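November
By Danica Kadlec

Normand Chan has specified corrugated board for shipping cartons for most of his working life, the last stretch of it at Prikar, a converter that supplies furniture and appliance makers. He thinks the material is poorly understood by the people who buy it.

"They ask for a heavier board," he said. "What they want is a box that survives a stack. Those are separate requests."

The distinction matters because compression strength depends mainly on the edgewise stiffness of the board, the thickness of the wall and the perimeter of the box. Basis weight enters only indirectly. Chan described a carton for Zurel, a maker of flat-pack shelving, that was tested at 1,366 pounds in the laboratory and failed in the warehouse under a load of 600.

The cause was humidity. Board conditioned for a test and board left near an open dock door in summer are, in his words, "two materials with one part number." Time under load took a further share of the strength, and pallet overhang took more – the corners carry most of the weight, and an unsupported corner carries very little.

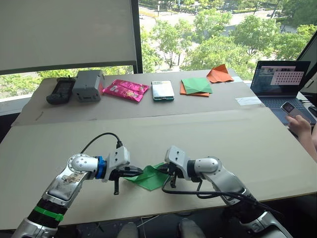
Chan also objects to the way scoring is treated as a finishing detail. A crease set too deep cuts the liner, and one set too shallow lets the panel fold where it likes. On a run of 1,000 blanks he pulls samples from the start, the middle and the end, and folds them by hand across the grain and with it.

"The gauge gives me a number," he said. "The fold tells me if the liner is cracking."

Prikar is now revising its storage guidance, with limits on stack height by season. Chan expects the first version to go to customers before the spring orders.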